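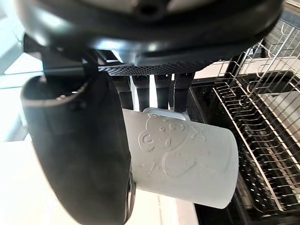

## Overnight stabling at a county show, first time, what do I need to sort out beforehand?

**Urszula Krawczyk**

We have only done local one-day shows up to now, where you park in the field, tie up to the trailer and go home by teatime. This October my daughter has qualified for a working hunter class at the Clulareo autumn show and the class is at 8.15 in the morning. It is a three-hour drive for us, so we have booked temporary stabling for the night before. We are taking two ponies, as the second one won't stay at home on his own.

The entry was made through Plilleo and the confirmation email only gives the stable block and a payment reference. The schedule says stables are "allocated on arrival, bedding not supplied" and that changes must be made 48 hours before the show opens. There is no number for the stables manager.

What I would like to know:

- Can I ask for the ponies to be next to each other, and who do I ask?
- How much bedding do people bring for one night?
- Is it normal to sleep in the lorry park, or do most people go to a B&B? We have a trailer, so we would be in the back of it or in a tent.
- Do I need to bring the passports for both, even though one isn't competing?

**Jordan Kettle**

Take both passports. They will be checked at the stable gate and it makes no difference whether the pony is entered in a class. Put them in the car and not in the trailer locker, or you will be climbing over everything with a queue behind you. Some shows also want to see the flu vaccination pages, so check the dates for both of them now and not the week before.

For the stables, log in to Plilleo, open the entry and look for a box called "stable with" or "notes to secretary". On some shows it is hidden until you press edit. Put both ponies' names in and say they travel together. If the box isn't there, write to the show secretary at the address on the back page of the schedule. Do it well before the 48 hours. Temporary stables go up in rows and once the cards are on the doors it is a nuisance to move people.

Bedding: I take two bales of shavings per pony for one night and usually bring some back. The floor will be grass, so it doesn't need to be as deep as at home. Bring your own:

- water buckets and a hose end
- hay, already netted
- a fork, a skip and a broom
- a padlock for your tack
- a torch that you can hang up
- string, more than you think

Check which way the doors open before you hang a haynet. The partitions on temporary stables are thin and a pony who kicks will keep the whole row awake, so warn the person next door.

We used to sleep in the trailer but now rent the annexe at Bansal, ten minutes from the ground, mainly for the kitchen. It has plenty of room for making sandwiches and washing out flasks.

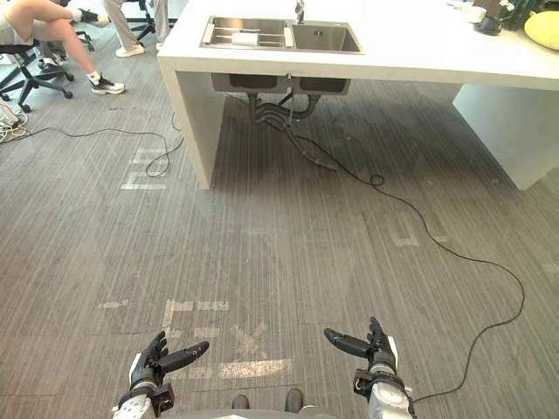 *The island with the double sink.*

If you do stay off the ground, find out what time the stable gate is locked at night and when it opens.

**Ukov**

We camped next to our trailer last year, no problem. Bring wellies. The showers were cold by seven.

I wouldn't take the second pony personally.

**Urszula Krawczyk**

Thank you both. The notes box was there once I pressed edit, so I have asked for neighbouring stables and will ring the secretary if I don't hear back. The second pony does have to come, I'm afraid. His flu booster is due the week after the show, so I am having it done early.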